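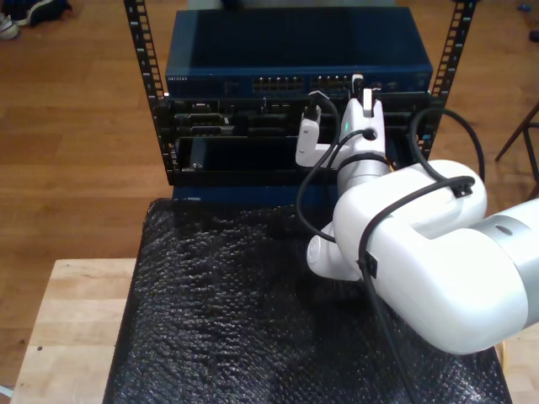
Who fixes the internet in a town the big carriers skipped?

In Sellau, the people who live there do. They own the network, they pay the bills on it, and two of them get the call when a line goes down.

Aug 6, 2020

The road into Sellau follows the creek for the last few miles, and the fiber follows the road. It hangs on the same poles as the power lines until the bridge, where it goes underground because the county would not allow another crossing overhead. Getting that permit took longer than stringing the rest of the cable.

Before the cable, the fastest home connection in town was 768 kilobits a second, over phone lines put in for the mill. Dulce Serrano kept the books for three businesses at her kitchen table and sent her files at night, when her neighbors were asleep.

"I would start the upload and go to bed," she said. "If it failed I drove to the library in Nava the next day and did it there."

The drive to Nava is 45 minutes in good weather. Serrano made it often enough that she started asking why Nava had service and Sellau did not. The phone company told her there were too few houses per mile. She asked what it would take, and was told the company had no plans for the area.

She took the question to Abundio Rosales, a retired lineman who had worked on most of the poles in the valley. Rosales drew the route on the back of a feed store calendar. That drawing, with a few changes, is the route the cable runs today.

The co-op was set up that October under the name Andetti, after the ridge north of town. Each household that joined bought one share and got one vote. The first 51 households put in enough for the engineering study, and a state loan covered most of the construction. The loan runs for years yet. Members pay a flat monthly rate, and part of every payment goes to the state.

Not everyone joined. Uriel Tapia, who raises goats on the upper road, voted against the plan at the first meeting and said so again when I visited. His house sits past the last pole, and a connection there would have cost him extra.

"They say everybody gets the same deal," Tapia said. "Everybody on the flat gets the same deal."

The co-op has since agreed to extend the line to the upper road, where there are four houses. Tapia has not said whether he will sign up.

Repairs fall to Rosales and Maritza Inga, who learned to splice fiber in a two-week course and now does most of it. Squirrels are her main problem, then falling limbs. She keeps the splicing kit in her truck, along with a folding table and a tarp. In winter she works with the heater running and the doors shut.

Inga also does the billing on Fridays' mail run money, as the older members call it, meaning the checks that still arrive on paper. She enters them by hand. A few members pay in person at her house, and stay for coffee.

The school has changed its homework rules. Teachers used to send everything home on paper, and Montserrat Solís, who teaches seventh grade, still does for any family that asks. Serrano has two more clients, one of them out of state. She sends her files in the afternoon now.

The next item for the members is a backup line out of the valley. Right now there is one way out, over the bridge, and when a truck hit the pole there last winter the whole town was off until the following night. Rosales has drawn a second route, over the ridge. The members vote on it at the fall meeting.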